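Chapter 7
What the wrist camera sees: masking, reflections and the moving view

In Chapter 6 the camera was bolted to a post and the arm moved in front of it. The position of the camera was measured once, written into a file and left alone. In this chapter the camera travels with the arm. Every picture it takes comes from a new place, often at a new tilt, and the software has to work out which parts of that picture belong to the world and which belong to the robot itself.

By the end of the chapter you should be able to:

– write the chain of transforms from the base of the arm to a camera carried at the wrist
– build a self-mask from a model of the arm and its joint readings
– explain why glass and polished metal upset both stereo matching and edge detection
– decide when a frame should be thrown away

You will need the transform notation from Section 3.4 and the pinhole camera model from Chapter 5. The exercises use the Kirkham recordings, a set of 1,126 frames with matching joint readings, stored in the course folder under the same name.

7.1 A camera that moves

Suppose a planner asks a simple question: is there anything within reach in front of the gripper? With a fixed camera we could subtract an empty background and look at what was left. With a wrist camera there is no fixed background. When the last joint turns by 30 degrees, the whole room turns in the picture by the same amount, and a cabinet that is perfectly upright will lie across the view at a slant.

The usual answer is to record the joint readings at the moment of exposure and use them to place each frame in the base coordinates. The important words are "at the moment of exposure". In the first version of the Esis tracker, written by Catalina Huenchumán for the Greltitz test hall, the joint readings were stamped when they arrived at the computer and the images were stamped when they had been decoded. The gap between the two was 72 milliseconds. With the arm at rest the results looked correct. With the arm moving, every wall in the map was drawn twice.

Her repair took a few lines of code. Both streams were stamped at the source, and the joint readings were interpolated to the time of the image. We will write the same routine in Section 7.3.

A second problem remains even when the timing is right. The gripper is close to the lens and so it is large in the picture, and other metal parts can fill much of what is left. A detector looking for obstacles will find those parts first, and it will find them very convincingly. They have strong edges and they are nearer than anything else.

Look at the frame below with that in mind. Before reading on, trace with a finger the outline of everything you would want the software to ignore.

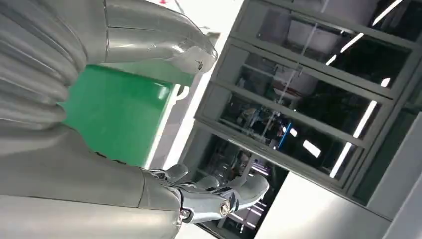
7.2 Drawing the self-mask

Most readers start with the gripper, with its metal links and curved fingers, and then add the pale gray section behind it. The ribbed silver folds at the left and the long silver segment across the top need a decision too. If they are listed in the arm model, the mask can be computed. If they are not, they must be treated as obstacles, however much they look like robot parts. The software has no other way of knowing.

The glass front of the cabinet raises a different question. The white streaks on it are reflections of lights, and a reflection shifts across the glass as the camera moves. A matcher that locks on to a streak will report a depth that does not belong to the pane or to the equipment behind it. We return to this in Section 7.5.

For now we deal only with the mask. The procedure has four steps:

1. Read the joint angles for the time of the image.
2. Place each part of the arm model in camera coordinates.
3. Project the parts into the image and fill their outlines.
4. Grow the filled area by a small margin to allow for calibration error.

The size of the margin matters. The Ojeda library, which we use for the exercises, sets it in pixels, so the same setting is generous at low resolution and tight at high resolution. Begin with a wide margin and reduce it – if a thin bright line appears along the edge of a finger, you have gone too far.

Exercise 7.1 Take the first 200 frames of the Kirkham recordings and compute the mask for each. Plot the masked area against the frame number. Explain any sudden change.

Exercise 7.2 Delay the joint readings by one frame and repeat. Where does the mask fail first?

Greltitz Course Texts | Corrections to the chapter editor | All rights reserved | Back to top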